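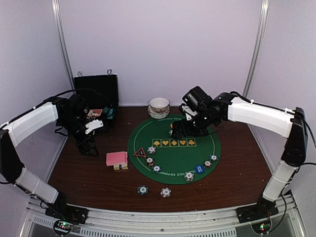 By Dagim Derese
Entertainment Writer

Zastau walked onto the stage at Fonumgate in June with the biggest album of her career, a floor-length silver coat and the closing slot on a long awards night. She sang well. Her performance of "Visa" was clean and confident, and the people in the expensive seats stood up for it.

The clip everyone sent to their friends the next morning was of her choir director.

He is a tall man in his sixties who teaches music at a public high school, and he had 26 teenagers with him. They were there to back the star on the last chorus of her second song. The plan called for them to come in from the wings, sing for less than a minute and walk off before the credits.

Then the track dropped out. Anyone watching at home heard the bass go first, and then there was only Zastau, looking down at the monitor by her feet. The director turned around, faced the front row and started clapping on the off-beat. He pointed at a cabinet maker's wife from a famous cooking show until she clapped too. By the time the kids came in, most of the floor was on its feet, and a well-known actor near the aisle had given up on looking bored.

It ran long. The broadcast was due to end at 11, and the feed stayed live for another 110 seconds while he took the choir around the chorus one more time.

The faces in the crowd

Part of the fun was the reaction shots. Awards audiences know where the cameras are, and they tend to keep a polite half smile ready. That fell apart pretty quickly. One presenter was caught with her mouth open. Two members of a rival band were filmed trying to work out whether they were allowed to laugh.

Zastau herself did the smart thing and got out of the way. She moved to the side of the stage, took off the coat – it looked heavy – and sang the low harmony with the altos. She stayed there until the end.

Some viewers complained online that the choir had taken over her big moment. She answered them with a short post the same night, saying she had a wonderful time and that her coat had been too hot anyway.
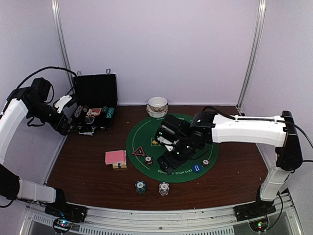

What it did for the album

"Abubakari" had been out for nine weeks by then and was sliding down the charts. It had good reviews and one real hit. After the show, the live version of the second song went up as a single, with the choir credited on the cover, and the album climbed back into the top 10.

The school has felt it as well. The choir had trouble filling its tenor section last year, and 206 students have now signed up to audition for the fall. The director has turned down two morning shows and a commercial. He has said yes to one thing, a single date on Zastau's tour, on the condition that the bus gets his singers home by midnight.

Rehearsals start after exams.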